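Pekska Opens Its Fall Pottery Season With Evening Classes and a Bigger Glaze Room
Monday, October 5, 2020
By the Pekska studio desk

I've been wanting to write this one since July, so here goes. Pekska is opening its fall pottery season, and for the first time we're running evening classes five nights a week! If you've ever emailed me asking for something after work (and so many of you did), I heard you, and it's finally on the calendar.

Each course runs for five weeks and costs $60, clay and firing included. We keep the groups small, up to 19 people across both rooms, and everybody gets their own wheel. You don't need to bring a thing except an old shirt and short fingernails. Trust me on the fingernails.
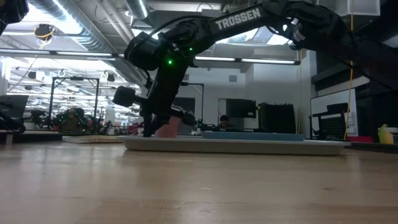

The glaze room is the part I'm most excited about. We knocked through into the old storage space over the summer, and there are now 44 glazes on the shelf, mixed for us by Tatirus, a family firm two towns over that has been making studio glazes longer than I've been throwing pots. There's a speckled oatmeal one I'd happily put on everything I own – my sister has already asked me to stop giving her bowls in it.

Beginners start with pinch pots and move on to the wheel in the second week. If you've taken a course with us before, you can skip straight to the Tomeo sessions, our open studio nights where you work on your own projects and an instructor wanders by when you're stuck. Last season someone made a whole set of soup bowls and a very tall vase in there, and the vase is still in our front window.

We've also teamed up with Ghasemi, the bakery next door, which is keeping its counter open late on class nights. The cardamom buns go fast, so order yours before you sit down at the wheel. Clay hands and pastry don't mix.
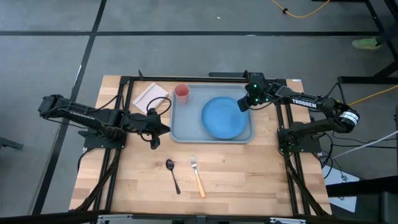

How to sign up

Sign-up opens this morning at the front desk and by phone. Pay in full or put down half and settle the rest on your first night. If your plans change, let us know before week two and we'll move you to a later course. Finished pieces stay on the pickup shelf for a month after firing, labeled with your name – please come get them, I'm running out of shelf!

Recent news from Pekska
Kiln repairs are finished
Summer student show: thank you for coming
Holiday market tables now open to members
New parking behind the studio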